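The Back of the House, in Front
How a canteen in Ninosthorpe rearranged its dining room around the things that usually get hidden

The dining room at Skeden opens at 11:30 in the morning and is full by noon. It occupies the ground floor of a former depot at the northern end of Ninosthorpe and is used by people from the workshops on either side, who eat quickly and leave. Until last September it had the usual problem of rooms of this type. Coats were piled on chairs, bags stood in the aisles, and the supplies needed to keep the place clean were kept in a corridor 38 steps from the nearest table.

The figure comes from Katalin Szekeres, who manages the room and who paced it out herself. A spill at the far tables meant a walk of 38 steps to the corridor and 38 back, by which time the spill had usually been walked through. Trash liners were stored in the same place. So were the cloths, the spare napkins and the wet-floor sign.

Szekeres asked for a rearrangement that involved no building work. The floor, the masonry and the plumbing were to stay where they were. What could move was the furniture, and the budget allowed for very little new furniture. The commission went to Brostunura, a two-person practice run by Toshiko Aoki and Eylül Uysal that works mainly on storage in shared buildings.

Starting with what people carry

Aoki and Uysal began by standing in the room through six lunch services with a clipboard. They recorded what people had in their hands when they came in and what they had when they left. On arrival it was mostly a coat, a bag and a phone. On departure it was the same, plus a tray and whatever had gathered on it: wrappers, paper, a bottle with some water still in it.

The second list turned out to be more useful. The room had been planned for arrival, with a generous entry and a clear path to the counter, and the departure route crossed it at the narrowest point. Most of the litter was found along that crossing.

"Places to sit were never short," Aoki says. "Places to put something down for ten seconds were."

The practice proposed moving the low storage to the edge of the seating area, where it would serve two purposes. The insides would hold the liners, cloths and other supplies. The tops would give people a surface on the way out. Both are ordinary requirements, but they conflict. A surface that people use constantly cannot also be the lid of something staff need to open, so every unit had to open from the front and be reachable with one hand.

Materials already in the room

Skeden has a white tiled floor and red-brown brick, with darker square patches scattered through the brickwork. The tile is hard, reflects a good deal of light and shows everything dropped on it. The brick absorbs light. A person standing between the two sees the floor first, and for this reason the practice left the tile clear and placed the heavier, darker pieces close to the masonry.

Dark brown wood against red-brown brick is a low-contrast pairing. Uysal regards this as an advantage for storage and a disadvantage for anything people are expected to find without help. Her answer was to keep bright metal at the points of contact. An edge that catches the light tells a person where the piece stops, and a curved handle is easier to hook with two fingers than a knob when the other hand is full.

The glass was more contentious. A glass-fronted case in a dining room displays whatever is put into it, including things nobody intended to display, and Szekeres argued for solid doors. Uysal argued that supplies kept behind solid doors are not checked until they run out. The case stayed, on the understanding that its contents would be looked at during each shift. In practice it attracts bottles and crumpled paper as readily as any open shelf, and the staff clear it when they see it.

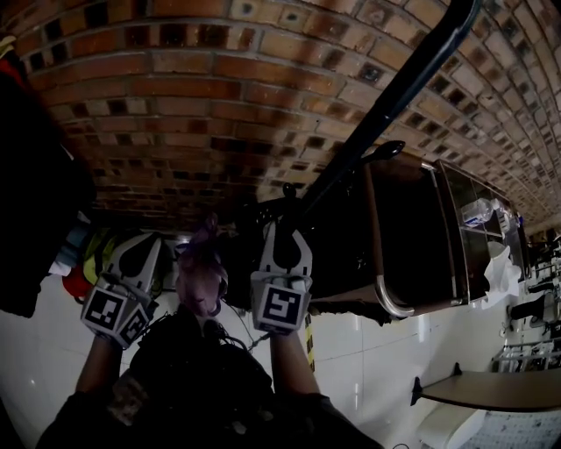
The problem of the plastic bag

Of all the items in the inventory, thin plastic bags took up the most discussion. They weigh almost nothing and have no fixed shape. Folded flat, a bag slides out of any stack it is put into. Rolled, it springs open. Crumpled, it occupies many times the volume of its material and conceals whatever is underneath.

Anikó Medve, who has run the cleaning shifts at Skeden for several years, had her own method before the practice arrived. Used bags that were still clean went into a larger bag, and the larger bag hung from a hook. It worked until the larger bag was full, at which point a second one was started on the same hook and the first was no longer accessible.

The revised system sorts by condition only. Clean bags go into a front-opening compartment and are not folded. Medve was firm on this point. Folding a bag takes longer than fetching one, and a step that takes longer than the job it supports is dropped within a week. Soiled bags go straight to the trash. There is no category for bags that might be useful later.

The compartment is emptied when it reaches 100 bags, judged by eye. Medve did one full count at the outset, emptying every drawer and hook in the building, and found 300.

Color is ignored. An early draft assigned pink and purple bags to recycling and clear ones to general waste, which would have required a steady supply of each. Deliveries bring whatever color the supplier has in stock, and the draft was withdrawn.

Seating and clearances

The chairs were kept. There are two kinds, the dark ones that stand in a row with the longer run of tables and the white ones with perforated backs at the light wooden tabletops. Perforated backs have a practical merit in a room where outerwear ends up on chairs: a damp coat hung over one dries on both sides. They also collect crumbs, and are wiped with a brush instead of a cloth.

Coats remain only partly solved. The practice had planned a separate rail near the entrance, and the rail was used for a month or so. People then went back to hanging their things close to where they were sitting. Uysal now thinks the distance was wrong and that a rail beyond arm's reach of the table needs a door or an attendant to justify it.

White metal racks were placed among the chairs at the far end. They are light enough to be moved by one person when the floor is washed, and their legs are narrow enough for a mop to pass between them. Noémi Szekeres, Katalin's sister, who handles purchasing, would have preferred closed units there. She accepted the racks on price.

Light wood with a dark edge was specified for any tabletop due for replacement. The edge takes the knocks from trays and chair backs, and a dark one can be touched up without matching the grain. The tabletop itself shows crumbs less than a dark surface would – a minor benefit, but one that reduces wiping between sittings.

Six months in

The walk to the corridor is no longer part of the routine, though the corridor store still holds bulk stock and is visited before opening. Medve restocks the front units at 10:45 and again after the main sitting. She has asked for one change, a shallower shelf for cloths, so that the oldest are not pushed to the back. Brostunura has drawn it and the joiner has yet to give a date.

The tops of the units are used as planned, and also as not planned. People lean on them. They stand there to finish a conversation, and on busy days this narrows the departure route again at the point the practice had worked to widen. Aoki has suggested moving the first unit a little closer to the masonry. Katalin Szekeres wants to see another month of lunches before anything is shifted.

The same approach is being drawn up for Major, the smaller canteen on the other side of the yard, where the floor is darker, the ceiling is lower and the supplies are currently kept under the stairs. The clipboard survey there has been completed. Bags, once again, take up the longest page.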